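4. The Open Day at Lernham

4.1 What we set out on the table

I'd argued for weeks that we should let visitors do the work themselves, and in November my co-author Kyung-hwa Choo finally gave in. We had been collecting tidying data in the Karari room all year with the same few people, all of them from our own group, and every one of them had picked up the same habits (mine included, I'm sorry to say). An open day seemed like the easiest way to get fresh hands on the grippers. So we put two stations by the windows, made a sign, and hoped somebody would come in!

They did, and faster than we could reset the tables. The session ran for 3 hours, and 12 visitors stayed long enough to finish a full turn. We count a turn as finished when the visitor has tried both tasks, the cup task and the dustpan task, with no help from us beyond the first two-minute talk. Plenty more people just leaned over and asked questions, which was lovely, but they aren't in the results.

The dustpan task was my favorite to watch. The visitor holds the gripper, closes it on the handle of the dustpan, and carries whatever is in the scoop over to the bin without losing any of it. Figure 3 shows the kind of load we used: a ball of green paper and a piece of white tissue. I like the pair a lot. The paper ball wants to roll and the tissue wants to drift, so you have to mind your tilt and your speed at the same time, and people who were careful about one tended to forget the other.

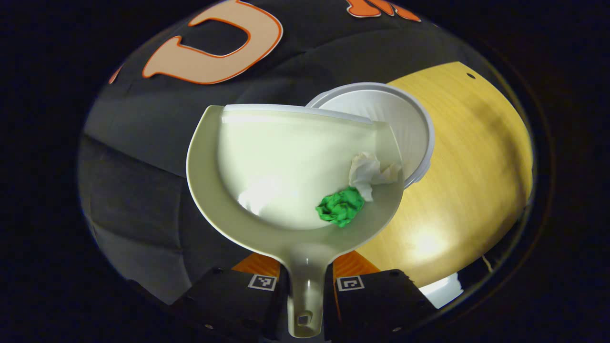 Figure 3. Dustpan task at the open day, from the hand-held gripper. The fingers are on either side of the handle, with the paper and tissue in the scoop and a white cup lying on its side behind.

4.2 What the visitors did

The first surprise was how people took hold of the handle. Our own group nearly always grabs it high, close to the scoop, and I had come to think of that as the natural way. Visitors went for all sorts of places! Several started far down the handle, felt the scoop swing, put it back and tried again higher up. We kept those first tries in the data. Kyung-hwa wanted to trim them, and we went back and forth on it over lunch, but a policy that has only ever seen good grasps doesn't know what to do with a bad one, and here we had bad ones followed by their own repairs.

The second was pace. Left to themselves, most visitors moved much more slowly than we do, then sped up near the bin as if the hard part was over. That's where the tissue tended to go. I saw one man from Halliday, who had been teasing his colleagues all morning, lose his tissue right at the end and ask for another turn (he got one, though only the first is in the results).

We also learned that our opening talk was too long. By the end of the session I'd cut it to a sentence on opening and closing the fingers, plus a request to keep the markers uncovered. Visitors who got the short talk asked better questions afterward, and we have used it at Brinier since then.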